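Three Months With the Pladex Starter Kit

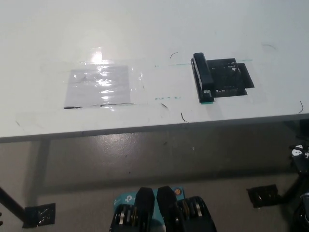

Welldale Makers Club – Robotics Bench

03/01/2026

I said I would write up the Pladex kit once we had used it enough to have an opinion. We have now put 66 sessions on it, most of them tabletop jobs with small office items, so this is my opinion. Other members may see it differently.

The price first, as that is what people ask me. We paid $2,529 for the arm, the two-finger gripper, the head camera and the software license for the first year. Shipping was included. The table was not, and neither was anything you might want to put on it. If you already own a computer with a decent graphics card you can use that. If you don't, add it to the bill.

Setup took an evening and part of the next morning. The printed guide is short and the pictures in it are small. The version on the website is better and I would go straight to that. The step that held us up was the camera alignment. You have to give the software fixed points to work from, and it is picky about how well it can see them. We did it 3 times before the numbers settled down. After that it held for weeks, until someone moved the table to sweep.

For the jobs themselves we have stuck to dull things. A stapler and a sheet of paper on a white table make a good test, because the two ask for completely different handling. The stapler has some weight to it and a shape the fingers can close on. Paper lies flat and there is nothing to grab. The fingers press down, slide, and come away with nothing. Our answer was to put clear film over the sheet and let it run out past the edges, which stops the paper from creeping when it gets bumped. The black lines along the bottom of the sheet give you something to look at when you want to check its position.

The film has a cost, though. It shines. So does the tabletop, which is glossy and throws a bright spot back at the camera from the overhead light. Pladex says in the manual to use a matte surface and I should have listened. A dull gray desk mat is on my list. The other thing I would tell a new owner is to wipe the table before every session. Bits of hair and thread show up on white far more than you would think, and I now keep a lint roller on the shelf.

What I like about the gripper is that it is easy to work on. The fingers come off with one hex key, and a spare pair is in the box. The pads are rated for 1,000 grips and ours look fine, but I haven't kept a count. I have no complaints about the build.

What I don't like is the software. It does the job, but the menus have been moved in two updates and the help pages still show the old ones. Saving a session takes too many clicks. Krishnamoorthy Acharya wrote us a short script that gets around most of that, and he is happy to pass it along if you ask him at the bench. There is also a free add-on called Văn that puts notes and labels on your recordings. I have used it a little – it is plain, and faster than the built-in tool.

We looked at the Jultix kit before we bought. It has a longer reach and costs more, and the gripper is sold separately. For a table this size I don't think the reach would get used. If you plan to pick things up off the floor or from shelves, look at Jultix first.

Support has been good. I wrote in twice, once over a loose connector and once over the license, and got a useful answer the next day both times. The connector was replaced free.

Would I buy it again? Yes, at this price and for this kind of work. The license renewal comes up in June and I haven't seen what they charge for the second year, so I will post that when I have it. Members who want bench time should put their name on the sheet by the door and read the safety page before their first session.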